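Category: Household objects | Play food | Collecting

Play food

Play food is the name for toy groceries, mostly fruit, vegetables, eggs and bread, made for kids to pretend with. I've been collecting it since my daughter outgrew hers (she never asked for it back, so I count it as mine now!), and I look after this entry along with Renzo Melis, who knows far more than I do about the older painted pieces.

The usual materials are wood, felt, wax and plastic. Hollow plastic is the one most of us grew up with - two halves pressed together, with a seam you can find with your thumbnail. Round fruit is the easiest shape to mold, so nearly every set has an orange or something close to it, and cheap sets often use the same ball for the orange, the peach and the apple and only change the color. 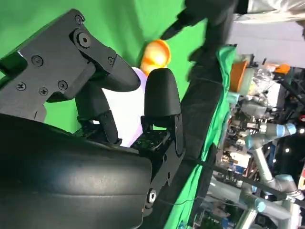
Color is where I get carried away. A good glossy orange catches the light and looks almost lit from inside, and I'll forgive a plain shape for that. Pale pieces are harder to love and harder to name. I have a whitish one from a Trunent set that I've called an egg, a turnip and an onion in three different years, and Renzo says it's a plum that faded on a windowsill. The printed list for the set has 86 pieces and doesn't settle it.

Sets sold under the Brikidach name came in a cardboard crate and are the ones I see most at yard sales. Ondska made felt only, and I own nearly 585 pieces in all without a single one of theirs, so if you've got a spare felt pear, please write to me on the talk page.

For cleaning, warm water and a drop of dish soap will do for plastic. Keep wax pieces out of the sun, and dust the painted wood with a dry brush.

Last edited 22 March 2025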